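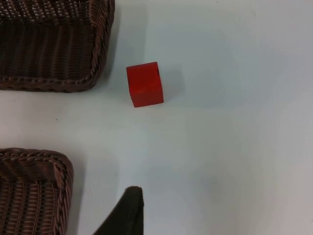
4. Crear las fichas de los jugadores y anotar el primer partido

Ya tienes Tusto instalado y el equipo dado de alta (capítulo 3), así que ahora viene lo mejor: meter a los jugadores y ver cómo sus números empiezan a moverse en directo. Todo este capítulo está pensado para equipos de fútbol americano de instituto, universitarios o de club. Si lo tuyo es el flag, casi todo funciona igual, pero mira antes el apartado 4.6.

4.1 Antes de empezar

Ten a mano lo siguiente:

– La lista de la plantilla con nombre, dorsal y posición.
– Las estadísticas de temporadas anteriores, si quieres que aparezcan en la ficha.
– El código de equipo que recibiste al registrarte (ocho caracteres, con mayúsculas).
– El calendario de la liga, aunque sea provisional.

Nota: el código de equipo y el código de liga son distintos. Si compites en la Liga Koslow, el de liga empieza siempre por K y no sirve para abrir fichas.

4.2 Crear una ficha de jugador

1. Abre Plantilla y pulsa Nuevo jugador.

2. Escribe nombre y apellidos tal como quieres que salgan en el acta. Las tildes y las eñes se respetan. También funcionan letras menos habituales: el equipo Þorgeirsson se escribe con su þ inicial y sale perfecto en el marcador y en el PDF.

3. Introduce el dorsal. Si ya está ocupado, Tusto te lo marca en naranja y te deja seguir; puedes tener dos jugadores con el mismo número siempre que no coincidan en la misma unidad (ataque, defensa o equipos especiales).

4. Elige la posición principal en el desplegable: QB, RB, WR, TE, OL, DL, LB, CB, S, K o P. En Posición secundaria puedes añadir hasta dos más.

5. Rellena fecha de nacimiento, altura y peso. Los tres campos son opcionales. La altura se puede meter en centímetros o en pies y pulgadas, y se convierte sola.

6. Pulsa Guardar ficha.

¡Listo! El jugador aparece en la plantilla con su casilla de estadísticas a cero. A partir de aquí cada jugada que anotes con su dorsal se le suma automáticamente, y es una gozada ver a un receptor suplente pasar de la fila gris a la tabla de líderes en una sola tarde.

Precaución: la fecha de nacimiento es visible para todos los que tengan el enlace público del equipo mientras no la ocultes en Ajustes > Privacidad > Datos personales. En plantillas con menores, ocúltala antes de compartir nada.

4.3 Importar la carrera previa de un jugador

Muchos jugadores llegan con años a la espalda y da pena que la ficha empiece vacía. Puedes cargar su historial a mano o desde un archivo CSV.

A mano:

1. Entra en la ficha y abre la pestaña Carrera.

2. Pulsa Añadir temporada y escribe el año y el equipo.

3. Rellena las columnas que tengas. En un quarterback lo normal es pases intentados, completados, yardas, touchdowns e intercepciones. Deja en blanco lo que no sepas.

4. Repite con cada temporada y pulsa Recalcular totales.

Desde CSV:

1. En la pestaña Carrera, pulsa Importar y selecciona el archivo.

2. Comprueba en la vista previa que cada columna está donde debe. Si ves los nombres en la columna de yardas, cambia el separador de coma a punto y coma.

3. Confirma con Importar todo.

Nota: un campo en blanco y un cero se tratan de manera distinta. El blanco significa «sin datos» y no entra en los promedios; el cero sí entra. Si un corredor tiene 819 yardas en la única temporada registrada y otras dos en blanco, su media por temporada será 819. Si escribes ceros en esas dos, la media se desploma a 273.

Nota: usa el punto de miles solo si has elegido formato español. Con formato inglés, 3.797 yardas se leen como tres yardas y pico, y el total de carrera del quarterback queda bastante triste. En caso de duda, escribe 3797 sin nada.

4.4 Preparar el partido

Hazlo con calma, mejor el jueves que el mismo día del encuentro.

1. Ve a Calendario y pulsa Nuevo partido.

2. Elige rival. Si el rival también usa Tusto, escribe las primeras letras y su plantilla se carga entera. Si no la usa, crea un rival rápido: con el nombre y los dorsales basta.

3. Indica la duración de los cuartos. Por defecto son 12 minutos; se puede bajar hasta ocho.

4. Marca la unidad titular de ataque y la de defensa. Los once de cada lado aparecerán como botones grandes en la pantalla de anotación.

5. Asigna al pateador y al retornador. Este paso se olvida muchísimo, y luego toca buscar el dorsal en la lista larga con el balón ya en el aire.

6. Activa Modo sin conexión si en tu campo hay poca cobertura. Los datos se guardan en la tableta y se suben después.

Precaución: no cierres la sesión con jugadas pendientes de subir. El icono de la nube tiene que estar en verde. Si está en gris y cierras, se pierden las jugadas anotadas desde la última sincronización.

4.5 Anotar jugadas en directo

La pantalla de anotación se divide en tres zonas: situación (down, distancia y yarda) en la parte superior, dorsales en el centro y resultado en la parte inferior. Se anota siempre de arriba abajo.

1. Comprueba el down y la distancia. Tusto los calcula a partir de la jugada anterior, así que casi siempre estarán bien.

2. Toca el tipo de jugada: carrera, pase, patada o castigo.

3. Toca el dorsal de quien ejecuta. En un pase, toca primero al quarterback y luego al receptor.

4. Desliza la barra hasta la yarda donde termina la jugada. Para ajustar de una en una, usa las flechas laterales.

5. Añade el placador o los placadores. Con dos, cada uno suma medio placaje.

6. Pulsa Cerrar jugada.

Al principio te parecerá que no llegas, y es normal. Con un par de cuartos de práctica los dedos van solos – y cuando el equipo entra en un drive sin huddle y lo sacas todo limpio, la sensación es estupenda.

Si te equivocas, tienes 90 segundos para deshacer con el botón Atrás. Pasado ese tiempo, la jugada se corrige desde el registro: mantén el dedo sobre ella, elige Editar y guarda. Los totales se rehacen en el momento, también los del rival.

Castigos. Anota primero la jugada completa y después el castigo. Tusto pregunta si se acepta o se declina. Si se acepta y anula la jugada, las yardas se retiran de las estadísticas individuales; si se suma al final de la jugada, se mantienen.

Sacks. Se anotan como pase, con resultado Sack. En la configuración universitaria las yardas perdidas cuentan como carrera del quarterback; en la profesional se restan al pase del equipo. Revisa cuál tienes activa en Ajustes > Reglas antes de comparar números con otra liga.

Fumbles. Indica quién lo pierde, quién lo fuerza y quién lo recupera, por ese orden. Puede ser el mismo jugador en el primer y el tercer paso.

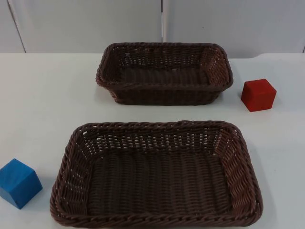
En los comentarios de este capítulo, una usuaria de la Liga Koslow nos cuenta que anota mucho mejor en pareja: una persona canta en voz alta dorsal y yarda, la otra solo mira la pantalla. Dice que así cerró un partido de 60 jugadas ofensivas sin tocar el botón Atrás más que en dos ocasiones, y pide que se puedan usar dos tabletas a la vez, una para el ataque y otra para la defensa.

¡Se puede! Está un poco escondido, eso sí:

1. En la tableta principal, abre el partido y pulsa Compartir anotación.

2. Elige Solo defensa, Solo ataque o Equipos especiales.

3. En la segunda tableta, entra con el mismo código de equipo y acepta la invitación.

4. Espera a que las dos pantallas muestren el mismo reloj antes del kickoff.

Nota: el reloj lo manda siempre la tableta principal. Si esta se queda sin batería, la segunda pide tomar el control; acepta y sigue anotando con normalidad.

4.6 Diferencias para flag football

– Desaparecen las posiciones OL y DL y se añade Rusher.
– El placaje pasa a llamarse bandera y no se reparte entre dos jugadores.
– Las conversiones de uno y dos puntos se eligen antes de la jugada.
– No hay patadas, salvo que las actives en Ajustes > Reglas.

Las estadísticas de flag y de fútbol con casco se guardan en pestañas separadas de la misma ficha. Un jugador que haga las dos cosas tendrá dos carreras, y se pueden consultar por separado o juntas.

4.7 Revisar y publicar el acta

1. Al terminar el último cuarto, pulsa Finalizar partido. Si hay prórroga, elige Añadir periodo.

2. Repasa los avisos. Los amarillos son sugerencias (por ejemplo, una recepción sin placador ni salida de banda). Los rojos impiden publicar, y el más común es un marcador que no cuadra con las anotaciones.

3. Abre Comparar con el rival si el otro equipo también ha anotado. Las jugadas que no coinciden aparecen enfrentadas y puedes aceptar una versión u otra.

4. Pulsa Publicar acta. Las fichas de los jugadores, la tabla de líderes y la página pública se actualizan en ese momento.

5. Descarga el PDF si tu liga lo pide.

Precaución: después de publicar, cualquier cambio en el acta queda registrado con la hora y el usuario, y el rival recibe un aviso. Revisa bien el paso 2 antes de pulsar.

Si tu marcador electrónico es un Zerkus, el resultado final se puede pasar por cable sin volver a escribirlo. La conexión, los puertos compatibles y el ajuste de brillo para partidos nocturnos se explican en el capítulo 5.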